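Maintenance des systèmes robotisés
Séance 4 : entretien d'une cellule de rangement (livres, carnets, classeur à compartiments)
Parcours Ploneo, notes de cours

Documents à apporter : la fiche de cellule, le cahier de bord, un jeu de clés Allen, un chiffon non pelucheux.

1. De quoi parle-t-on

La brochure Loureiro présente la cellule comme « prête à l'emploi ». Je vous invite à lire cette expression avec méfiance. Un humanoïde, un bureau, un classeur de bureau contre le mur et des livres à ranger : chacun de ces éléments peut bouger d'un centimètre entre deux essais, et le programme n'en saura rien. Dans une cellule industrielle classique, on bride la pièce. Un carnet à couverture souple, lui, ne se bride pas, il se déforme dans les doigts, et la consigne de serrage trouvée avec un livre rigide ne vaut plus grand-chose.

On demande toujours en séance quelle force de serrage il faut afficher. Je n'ai pas de réponse générale et je me méfie de ceux qui en ont une. On part bas, on monte par pas de 2 %, on s'arrête dès que l'objet tient pendant tout le trajet. 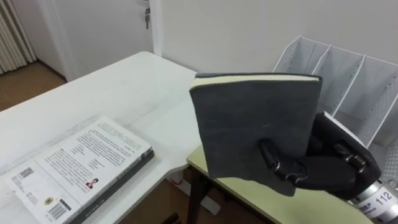
Le réglage d'usine du contrôleur Jimero est à 80 % de la course de fermeture. C'est trop pour du papier. À Praltthorpe, l'équipe a gardé cette valeur tout un hiver parce que la démonstration « passait ». Les couvertures ont été changées deux fois, les articulations des doigts ont pris du jeu, et le rapport de mars concluait à un défaut du logiciel. Je vous laisse juger de la conclusion.

2. Contrôle des mains

À faire moteurs coupés, arrêt d'urgence enclenché.

Vérifier chaque articulation à la main, doigt par doigt, en cherchant le point dur. Un doigt qui revient mal après flexion se signale dans le cahier, même si l'autocontrôle le déclare bon. L'autocontrôle mesure le courant moteur, il ne mesure pas le jeu mécanique.

Contrôler le serrage à la jonction main/poignet. Relever le repère porté sur le poignet et le comparer à la fiche : les deux côtés ont été intervertis plus souvent qu'on ne veut bien l'écrire.

Essuyer la face interne des doigts. Pas de solvant, quoi qu'en dise la notice de la première version.

3. Mise en place du poste

Le bureau à hauteur réglable est le point faible de la cellule, et c'est précisément celui que la documentation expédie en une ligne. Le plateau redescend un peu avec le temps, quelqu'un le remonte pour travailler debout, et tous les points appris sont faux. Noter la hauteur à chaque prise de poste. Si le pied a été déplacé, refaire le repérage complet ; une correction « à l'œil » du seul point de dépose ne suffit pas.

Le classeur vient ensuite. Ses séparateurs sont inclinés, donc une erreur en hauteur devient aussi une erreur en profondeur. Beaucoup d'échecs attribués à la vision viennent de là.

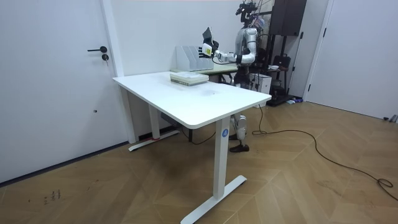
Restent les câbles. La règle affichée veut qu'aucun câble ne traverse la zone d'appui des pieds du robot. Je n'ai pas encore visité de salle où elle soit respectée du matin au soir. Faites le tour avant la mise sous tension et refaites-le après chaque pause.

4. Reprise après défaut

Ne pas acquitter tout de suite. Lire le code, noter la position du bras, regarder ce que tient la main. Soutenir l'objet avant d'ouvrir les doigts. Puis retour en position de repos à vitesse réduite, un bras après l'autre.

La procédure Loureiro prévoit 18 étapes. J'en ai supprimé aucune ici, mais les étapes 2 et 7 se contredisent sur l'état du frein de coude : suivez la 7, et écrivez dans le cahier que vous l'avez fait.

5. Sur les taux de réussite

Méfiez-vous d'un pourcentage donné sans le nombre d'essais, la liste des objets et la règle d'arrêt. Un carnet lâché puis ramassé par l'opérateur compte-t-il comme un échec ? Selon les rapports, oui, non, ou la question n'est pas posée.

Travail pour la prochaine séance : rédiger une fiche de contrôle d'une page pour la main de votre poste, avec les critères de refus. Les fiches qui portent seulement la mention « vérifier l'état général » seront rendues sans note.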